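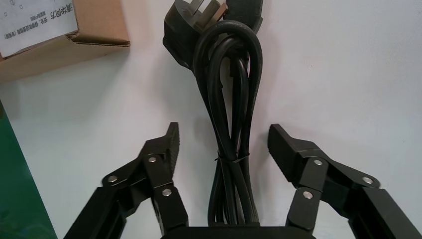

Sidcombe Soundtrack Editions: FAQ

Which version of the Villach score is on the disc?
The full film mix, in stereo. Cues follow the order of the film, except the end title, which is placed last in its longer form.

How many copies were pressed?
The CD run is 2000. The vinyl run is 300 and will not be repeated.

Is dialogue included?
Only on track 5, where the music was recorded on set.

When are orders sent?
Pre-orders leave our Prusville address in March. Allow longer outside the UK.
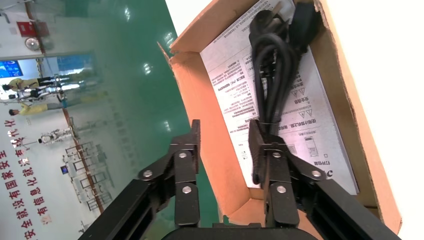
Can I get the download separately?
Yes, as 24-bit WAV or FLAC. A code is also supplied with each vinyl copy.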